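Blending a Solid Perfume in the Draline Base
===

Course sheet 4, Sugden Studio of Fragrance. Prepared by Dorothy Crabtree; revised in April by Yareli Maldonado.

Students should complete the alcohol dilution exercise (sheet 3) before beginning this one. A solid perfume behaves differently from a spray. It stays close to the skin, releases its top notes slowly, and will not forgive a base that has been overheated.

## Materials

- Draline unscented balm base, 80 grams
- Jojoba oil, 12 grams
- Fragrance concentrate, prepared in advance (see below)
- A digital scale that reads to 0.01 gram
- Heat-resistant glass beaker
- Water bath and thermometer
- Glass stirring rod
- Shallow tins with tight lids, cleaned with alcohol and fully dried
- Labels and a fine-tip permanent pen

The studio stocks Draline in tubs of 500 grams. Students working at home may use another beeswax and oil base, but the melting point will differ and the temperatures given on this sheet should then be checked against the supplier's data.

## Preparing the concentrate

The formula used in class is Celtatetti, a green and woody accord. Weigh each material into a small glass vial in the order listed.

| Material | Grams |
|---|---|
| Cedarwood oil, Virginia | 3.20 |
| Vetiver oil | 1.10 |
| Labdanum absolute, 50% dilution | 0.90 |
| Clary sage oil | 1.40 |
| Lavender oil | 1.60 |
| Petitgrain oil | 1.80 |

Cap the vial, swirl gently, and leave it in a dark cupboard for at least two days. Labdanum may settle. If it does, stand the closed vial in warm tap water for a few minutes and swirl again.

Bergamot has been removed from this revision. Chelsea Sowerby's group found that the cold-pressed oil was fading out of the finished balm within three weeks, and petitgrain holds the same place in the accord for longer. Students who prefer the earlier formula may ask for the previous sheet. Cold-pressed bergamot must not be used on skin that will be exposed to sunlight unless the furocoumarins have been removed.

## Method

1. Place the beaker on the scale and set the reading to zero. Add the Draline base, then the jojoba oil.
2. Set the beaker in the water bath and heat slowly to 158°F. Stir only when the edges have begun to soften.
3. Once the mixture is clear, lift the beaker out, wipe the outside dry, and let the temperature fall to 140°F.
4. Add the concentrate in a thin stream while stirring. Continue for one full minute. Avoid whipping air into the mixture.
5. Pour into the tins at once, leaving a small gap at the rim.
6. Leave the tins uncovered and undisturbed until the surface is firm, then close them and apply labels.

Do not place the tins in a refrigerator. Rapid cooling produces a grainy surface and, in some batches, a crack across the middle.

## Common faults

**Sweating.** Small beads of oil on the surface mean that the concentrate was added too cool or the proportion of oil is too high. Remelt once only, and reduce the jojoba to 9 grams in the next batch.

**Weak opening.** The concentrate was added above 140°F and the lighter materials were lost.

**Waxy smell.** Usually corrected by two weeks of rest. Evaluate again before changing the formula.

## Evaluation
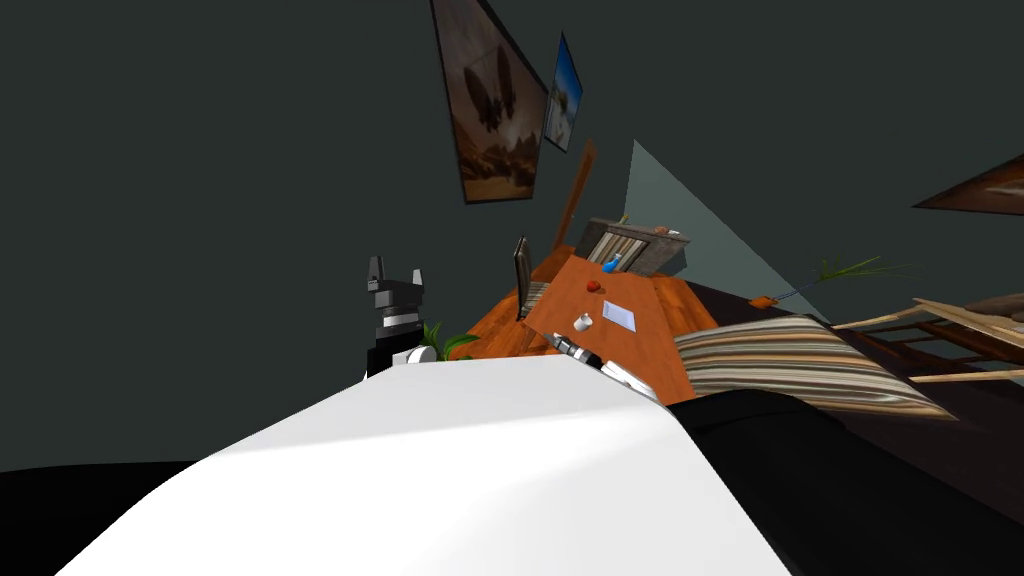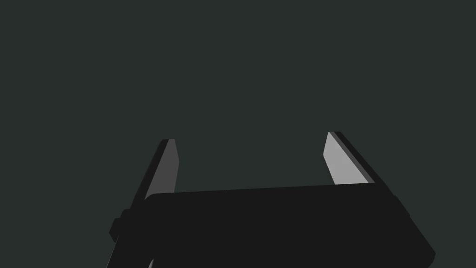

Evaluation begins no sooner than 48 hours after pouring. Apply a small amount to the inner wrist with a clean fingertip and record impressions at five minutes, one hour, and four hours. Students are asked to write down a shape or a color before naming any material, as this keeps early notes free of guesswork. The very dark green-gray behind the gripper in the second picture is a suitable color word for the four-hour stage of Celtatetti, when vetiver and labdanum are most of what remains. Paler greens belong to the first five minutes. Notes should be made on the Proveo record card, one card per tin.

Tia Bunting holds the reference samples for comparison. Please return them closed.

## Labeling and storage

Each label must show the formula name, batch number, date of pouring, and the maker's initials. Store tins below 77°F, away from windows. A balm made to this sheet keeps for roughly 200 days, after which the lavender begins to turn. Batch numbers continue from 399; Stuart Tindall issues them from the ledger in the weighing room.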